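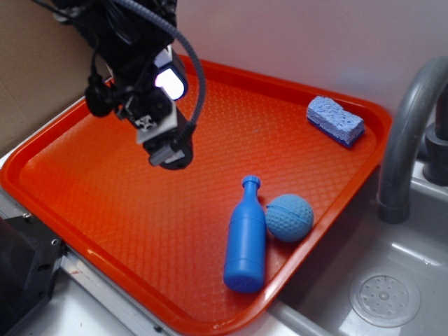

学校案内

ごあいさつ

Nollcombe幼児学舎は、三歳から六歳までの子どもを対象に、台所の道具を使った遊びと片づけを保育・教育の柱とする学校です。Redanach地区の旧商店を改修した校舎で開校し、以来、家庭の暮らしと地続きの学びを大切にしてまいりました。

当学舎では、流し台のまわりで過ごす時間を「水まわりの時間」と呼び、毎日の日課に組み入れております。器をトレーに集める、スポンジを元の場所に戻す、寝かせてあった瓶を立てる。大人にとっては意識にのぼらないほどの動作ですが、幼い子どもにとっては、目で位置を確かめ、手の向きを決め、力の加減を選ぶという、いくつもの判断を含んだ仕事です。私どもは、この仕事を急がせずに見守ることを教育の基本としております。

入学をご検討の保護者の皆様、また地域の皆様に、当学舎の考え方と日々の様子をご理解いただくため、以下に概要をご案内申し上げます。

学舎長 Kiri Mudgway

教育方針

一、物には戻る場所があることを、手を動かしながら知る。
二、形、重さ、手ざわりの違いに気づき、自分の言葉で表す。
三、一つの仕事を終えてから次の仕事に移る。
四、同じ道具を使う友だちのために、使いやすい状態で場を渡す。

四つの方針は開校時に定めたもので、第四項のみ、その後に文言を改めました。旧文は「きれいな状態で場を渡す」としておりましたが、「きれい」の受けとめ方が子どもによって大きく異なり、並べ直しにいつまでも時間をかける様子が見られたためです。現在は、次に使う子が手を伸ばして取れるかどうかを目安としております。

水まわりの時間について

水まわりの時間は、午前の自由遊びのあとに30分間設けております。実際に水を使う日と使わない日があり、年少組は原則として水を使いません。水を使わない日にも道具の扱いは変わらず、流し台の横にトレーを置き、その上に道具を並べるところから始めます。

トレーは縁が立ち上がったものを選んでおります。丸い物が転がっても縁で止まり、道具の置き場所がどこまでであるかが子どもの目にも明らかになります。床面に細かな凹凸の模様が入ったものは、置いた物が滑りにくく、年少組の手でも扱いやすいようです。

時間の初めに、教員は道具の名前を一つずつ呼びながらトレーに置きます。子どもたちはそれを聞き、自分が受け持つ道具を決めます。受け持ちの重なった場合は話し合いで決め、まとまらないときは翌日に順番を回すことを約束して始めます。教員が代わりに決めることはいたしません。

やわらかい物を持つ

道具のなかで、子どもたちが最も早く手を伸ばすのはスポンジの類です。四角いもの、丸いもの、片面に硬い層の付いたものなど、形と手ざわりの異なる品を用意し、季節ごとに入れ替えております。
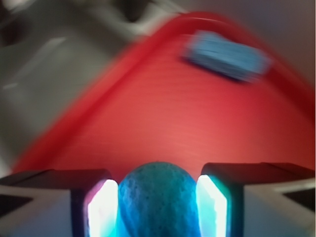

やわらかい物は、握る力に応じて形が変わります。強く握ればつぶれ、力をゆるめれば落ちてしまう。その中間の加減を覚えるには、言葉による説明よりも、繰り返し持つことのほうが役に立ちます。年少組では、丸いスポンジを両手ではさんで隣の友だちに渡す遊びから始め、年中組では指先だけで持つこと、年長組では持ったまま向きを変えて狙った場所に置くことへと進みます。

渡す遊びでは、受け取る側が「持ちました」と声に出してから、渡す側が手を離します。この約束は食器を運ぶ場面でもそのまま用いられ、昼食の配膳においても同じ声が聞かれます。保護者の方から、家庭でも子どもが急に「持ちました」と言うので驚いた、とのお話を伺うことがございます。ご家庭でも、どうぞ同じように応じていただければと存じます。

Dinunitz課程

当学舎の中心となる教育課程を、Dinunitz課程と称しております。開校準備の段階で教員が作成した手引きの題名に由来するもので、年間を7つの期に分け、期ごとに扱う道具と動作を定めております。

第一期は「集める」。散らばった道具をトレーの上に運びます。
第二期は「分ける」。やわらかい物と硬い物、転がる物と転がらない物に分けます。
第三期は「立てる・寝かせる」。瓶や筒を扱い、安定する向きを探します。
第四期は「はさむ・渡す」。前述の渡す遊びを中心に行います。
第五期は「拭く」。台とトレーを布で拭きます。拭く順序は奥から手前とします。
第六期は「空ける」。トレーの物をすべて元の棚に戻します。
第七期は「任せる」。道具選びから片づけまでを、子どもたちだけで進めます。

第七期では、教員は台から離れた位置に座り、求められるまで手も口も出しません。例年、初日には時間内に終わらず、昼食が遅れます。当日のお迎えの時刻が前後することがございますので、あらかじめご了承ください。

期の区切りは学年によって前後いたします。とりわけ第三期は、年少組では予定の倍ほどの時間をかけることがあり、無理に先へ進むことはございません。瓶を立てることに夢中になる子もあれば、寝かせて転がすことに関心を向ける子もあり、どちらも課程のうちと考えております。

道具の選び方 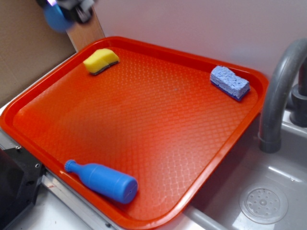
教具の選定は、年に一度、年度末の教員会議において行います。基準は、子どもの手で持てる大きさであること、家庭の台所にある物と形が似ていること、そして色によって互いを見分けやすいことです。赤みがかった橙色のトレーの上であれば、黄色いスポンジも水色のスポンジも、青いおもちゃの瓶も、離れた所からすぐに見つけることができます。同じスポンジでも、黄色いほうには深緑の硬い層が付いており、二つを並べると色の違いに加えて面の違いにも話が及びます。瓶は横に寝かせて置くと、口の細いほうと胴の太いほうの差がよく分かり、どちらを持てば起こしやすいかを考えるきっかけになります。

色の名前については、教員の側で統一しておりません。同じ青でも「そらいろ」と呼ぶ子、「あお」と呼ぶ子がおり、互いの呼び方を聞き合うことも活動に含めております。ただし、棚の札に書く名前だけは学年ごとに一つに決め、年度の途中では変更しないこととしております。

校内の教具庫はChauhan室と呼ばれ、現在、およそ700点の教具を収めております。改修前にこの部屋で荒物を扱っていた商店の屋号にちなんだ名称で、当時の棚の一部をそのまま使用しております。棚は子どもの目の高さまでを活動用、それより上を保管用とし、保管用の棚から物を出し入れするのは教員に限ります。

傷んだ教具は、修理のできるものは修理し、スポンジのように消耗する物は定期的に交換いたします。交換の際には古い物と新しい物を並べて子どもたちに触れてもらい、違いを話し合ったうえで入れ替えます。名残を惜しんで手放さない子もおりますので、その場合はしばらく両方を置いております。

施設

校舎は二階建てで、一階に保育室、流し場、食堂、Chauhan室、二階に遊戯室、相談室、職員室がございます。流し場には、実際に水の出る低い流し台のほか、水を使わない日のための子ども用の流し台を備えております。

流し場の壁には掲示物を貼っておりません。開校当初は手順の絵を掲示しておりましたが、絵を見上げるたびに手元がおろそかになる様子が見られたため、手順は教員の動作によって伝える形に改めました。絵は現在、食堂の入口に移し、保護者の皆様にご覧いただけるようにしております。

床は段差をなくし、台の角には丸みをつけております。水を使う日には床に敷物を敷き、活動の終わりに年長組が巻いて片づけます。巻き方は年長組から年中組へ、毎年の終わりに引き継がれます。

一日の流れ

登園は午前八時半からです。身支度ののち自由遊びに入り、十時半から水まわりの時間、続いて手洗い、昼食となります。午後は読み聞かせと戸外での活動を行い、二時に降園いたします。雨天の折には、戸外活動に代えて遊戯室を使用します。

昼食後の食器は、子どもが各自でトレーに集め、流し場まで運びます。学年の初めには途中で立ち止まる子が多く、食堂から流し場までの廊下が混み合いますが、五月を過ぎるころには互いに道を譲るようになります。 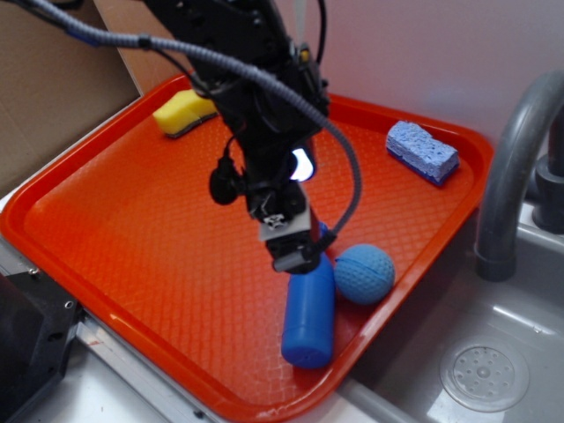
片づけの終わりには、教員が「まだありますか」と尋ね、子どもたちがトレーの上を見渡して答えます。残っている物があれば、受け持ちの子が戻します。受け持ちの子が欠席の場合は、隣の席の子が代わりを務めます。筒状の物は立てて戻すか寝かせて戻すかを学年ごとに決めており、年長組では今年度、立てて戻すことにしております。

教職員と定員

定員は全学年を合わせて70名です。各学年に担任と副担任を置き、流し場には専任の教員を配置しております。専任教員は全学年の水まわりの時間を受け持つため、三年間を通じて一人ひとりの手の使い方の変化を見ることができます。その記録は学期末に所見としてまとめ、面談の際に保護者の皆様にお渡しいたします。

所見には、できた・できないの評定を記しません。どの道具をよく選んだか、どの動作に時間をかけたか、友だちとどのような言葉を交わしたかを文章で記します。ご家庭での様子もあわせてお聞かせいただけますと、次の学期の計画に生かすことができます。

ご家庭へのお願い

ご家庭で同じ道具を揃えていただく必要はございません。お子様の手の届く所に、お子様が戻す場所を一か所お決めいただければ十分です。戻し方が大人の思うとおりでない場合も、その日のうちはそのままにしていただき、翌日に一緒に置き直すことをお勧めしております。

台所用の洗剤や刃物は、当学舎の活動では使用いたしません。ご家庭においても、お子様の手の届かない所での保管をお願い申し上げます。

見学について

見学は随時受け付けております。水まわりの時間をご覧になる場合は、午前十時十五分までに一階受付へお越しください。流し場には見学用の椅子をご用意しておりますが、活動中のお子様へのお声がけ、ならびに道具の受け渡しのお手伝いはご遠慮いただいております。上履きをご持参ください。駐輪場は校舎の裏手にございます。

入学願書は受付窓口で配布しております。記入方法についてのご質問は、職員室にて承ります。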